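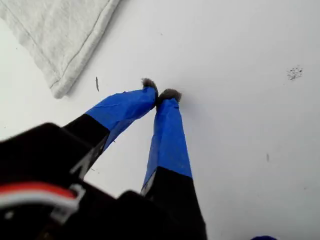 Small firms relief scheme - is anyone getting paid?

marlpit_dan
24 February 2018
The council says 1000 businesses in Trustcombe have been "reached" by the relief scheme. Reached how? I got a leaflet. My rates bill went up by £600 and the leaflet didn't cover that.

Kavinda Akanda
We applied in August and had £4000 by the end of the next month. The form is long but it does work if you send the accounts with it.

marlpit_dan
Good for you. You've got a bookkeeper. What about a bloke with a van?

oldtollhouse
Page 6 of the cabinet report says 135 grants paid. So where does the 1000 come from? My guess is they counted everyone on the mailing list.

Kavinda Akanda
Or it includes the rate deferrals. Those are help too.

oldtollhouse
A deferral is a bill with a later date on it. I wouldn't call that relief.

pennyw
Prantl ran the applications, didn't they? I'd like to see what they charged before anybody praises the scheme.

marlpit_dan
Asked that at the ward meeting - "commercially sensitive". Make of that what you will.

Kavinda Akanda
Then put in an FOI request. I still think scrapping it would be daft.

pennyw
Who said scrap it? Publish the list of who got what.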